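The Bin Method and Other Things I Was Sold

2021-01-21

Every January the internet decides I own too much, and every January I half believe it. 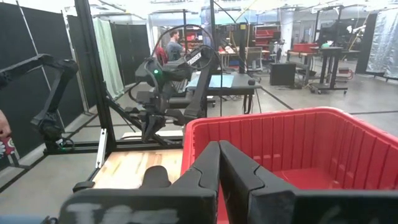
What the plan promised

The one I fell for this time is called the Fudo plan. It is a decluttering course, sold as a set of emails, and the pitch goes like this: you put everything you are unsure of into one big bin, you write the date on it, and you wait 90 days. Whatever you haven't gone looking for by then leaves the house. There is also a stricter version with a 30 day limit, for people who want to suffer.

I started in September with the 90 day one, so I have now been through the whole thing once and am a few weeks into not doing it again. Several people wrote to ask what I thought after I mentioned it in passing, and my answer was too long for email.

First, the claim. The sales page says that most homes can lose 100 items in the first weekend "without noticing." I would like to know who checked. If you didn't notice, how would you report it? And what is an item? I have a jar of rubber bands. Is that one item or a jar's worth? The course never says, and I suspect that is on purpose, because a jar of rubber bands gets you to 100 before lunch.

I kept a list anyway. By the end of the first weekend I had 193 things on it, which sounds like a triumph until you read it. Pens that don't write. Takeout menus, including one from a place that closed. Single socks. Keys to I don't know what. A fair number of the lids in my kitchen fit nothing I own. All of that was trash, and I didn't need a course to tell me so, or a waiting period. I needed a free Saturday and a bad mood.

What went wrong with the waiting

The waiting is supposed to be the clever part, and it's the part I trust least. The idea is that if you don't miss a thing in three months, you don't need it. But I live in Breltstead, where it snows. I packed the bin in September. What do you think I did not reach for between September and December? A swimsuit. A garden hose nozzle. The fan. By the rules of the plan all of those should be gone, and in June I would be at the store buying them again like a fool.

I wrote to the people who run the course to ask about this. The reply said I should "trust the season of release." I have read that sentence many times and I still can't tell you what it means.

The opposite problem is worse. There were things I went and dug out in the first week purely because they were in the bin. I hadn't looked at my old slide rule in years, and once it was packed away I thought about it every day. Does that count as needing it? According to the rules, yes, so it went back on the shelf, where I have ignored it ever since.

About the donating

The course is very keen on the good feeling you get from giving things away. Fine. I took two loads to the Ramasamy thrift store out past the highway, and I will say they were polite about it. They also handed a good part of it straight back. No electric blankets, no pillows, no encyclopedias, no printers. I stood in the parking lot with a printer in my arms and did not feel light or free.

I'm not blaming the store. They have a small back room and it was packed to the ceiling, and I doubt I was the only person in town working through a set of emails. But there is a story these courses tell, where the stuff leaves your house and becomes a blessing to a stranger, and a lot of the time it becomes a chore for whoever is on shift. If they had printed "call first and ask what they take" at the top of email one, I'd think better of the whole business.

The storage boxes they also sell

Email four is where they try to sell you containers. I should have seen it coming. After three emails about how you have too many objects, they would like you to buy a matching set of Erkance boxes to keep the remaining objects in, with a discount code that runs out at midnight. It did not run out at midnight. I tried it a week later to see, and it worked — I didn't finish the order.

I have a real grudge about this. A box with a lid is where things go so you can stop deciding about them. I have boxes in the attic I moved from my last place without opening, and they are very tidy, and I couldn't tell you one thing in them. Open bins are better, in my opinion, because they look bad. You walk past and see the mess and eventually you deal with it. Any old bin will do and you probably have one.

What I kept doing

I don't want to be unfair, so: writing the list was useful. Seeing "scissors" on it over and over cured me of buying scissors. I also now empty the junk drawer onto the table every so often, which takes as long as a pot of coffee.

The rest I've dropped. The hall closet is already filling up again, mostly with coats, and it's winter, so I plan to leave it alone. The course people have started sending me emails about a paper-clutter add-on. I haven't unsubscribed yet. I'd like to see if there's a box for sale in email four.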